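Cookies help us keep this community site running. By continuing to browse you accept them. OK | Settings

Marker-tracked hand-held grippers: how many demos before the policy stops missing the dish?

Posted by tadell_bench, 24th June

We are replicating the Kiani pouring and placing protocol with two hand-held grippers, each with a marker plate on top, one per hand. The policy is trained on 100 demonstrations of moving a shallow dish across a board. On the arm it closes short of the rim in 26 of 55 trials. Training loss is flat. Pose error from the tracker is under 4 mm when the plate is static. Is this a data quantity problem or a calibration problem?

Print this page | E-mail to a friend

plarkent_k

Calibration, most likely. A static figure says little about error during the approach. Do the following before collecting more:

1. Clamp one gripper, touch the jaw tips to a fixed point from several wrist angles, and solve for the plate-to-tip offset. Repeat for the other gripper. Do not share one offset between them.
2. Check the latency between the tracker and the jaw encoder. If the close event is logged early, the policy learns to close early, and it will fall short in the direction of travel.
3. Plot the misses in the board frame. A constant direction points to the offset. A direction that follows the approach points to latency.

In our March runs the second cause accounted for most of the short closes.

old_servo

get more demos. 100 is nothing

pordale_lab

I agree with plarkent_k on the order of work, with one addition concerning the board. We record on white foam board with dishes of colored powder. Spilled powder stays between episodes unless it is wiped off. 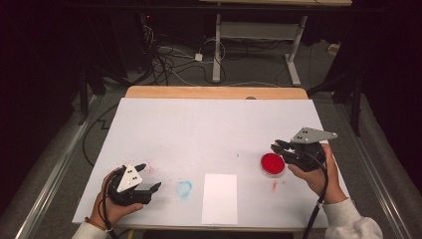 If the marks remain in the same place over a long block of episodes, the vision encoder can use them as a position cue, and the cue is absent on the robot side. Either wipe the board after every episode or swap and rotate boards often enough that the marks carry no information. To test an existing policy, run the same start poses on a clean board and on a marked one and compare the miss rates.

Print this page | E-mail to a friend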